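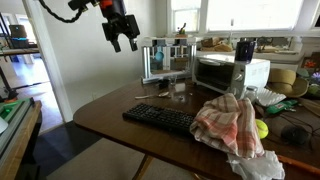
Table before wipe-down. Keyboard, towel, spoon, glass, bag.

Ratih Tuhumury
Notes on clearing and cleaning a glossy brown wood table. Short thread. Most of it is about order of operations and cloths.

1/ Start with whatever can hold liquid. The drinking glass goes to the sink before anything else moves. A knocked glass next to a keyboard costs more than the rest of the job put together.

2/ Spoon goes with the glass. One trip. Check the wood under the bowl of the spoon for a sticky spot and mark it with a scrap of paper if you find one, or you will be hunting for it later under the window glare.

3/ Clear plastic is hard to see on a shiny top. There is a patch of something clear behind the keyboard, to the right of the spoon, and it reads as a reflection until you look twice. Run a flat hand over the surface before you put a wet cloth on it.

4/ White plastic bag: shake it out over the floor you haven't swept yet. If it has no holes it becomes the trash bag for this session.

5/ Plaid towel, cream and beige with brown stripes. Lift it by the corners and fold inward so the crumbs stay in. I don't use a kitchen towel on finished wood. Whatever it picked up last time goes straight into the gloss.

6/ Keyboard. Unplug or switch off, turn upside down over the bag, tap the back 8 or 9 times. Then a dry brush between the rows, working left to right. Damp cloth on the keycaps only, wrung out until it stops dripping.

7/ The aluminum frame stays put. I dust the base bar first with a dry cloth and leave the uprights for the end. Lifting a metal frame off a glossy top by one side is how you get an arc-shaped scratch. Ask me about the old table in Kemberg.

8/ Wiping. Two microfiber cloths, one damp and one dry. Follow the grain. The dry cloth follows within a minute. My cloths are the Gachanja ones, 700 grams for the bundle on my kitchen scale, and I have no complaints after a year of hot washes.

9/ Soap: one drop of dish soap in a liter of lukewarm water. Anything stronger leaves a haze that shows in window light. I tried the Patoreck wood spray in October and spent an evening buffing it back off.

10/ The rounded corner gets the most hand grease and the least cloth. Do it separately, with the cloth wrapped over two fingers, top face and then the edge.

11/ Dry time before anything goes back: roughly 20 minutes with a window open. Keyboard last, glass on a coaster.

12/ Someone asked about paper towels. Fine for a spill. For the full surface they shed, and you end up wiping twice.

13/ Also asked: wax. I use none. The finish is already sealed and wax on top of it holds fingerprints. If your table is oiled instead of lacquered, ignore posts 8 and 9 and look up the oil you used.

14/ Correction to 6: remove loose keycaps before you tap. Found one of mine in the bag.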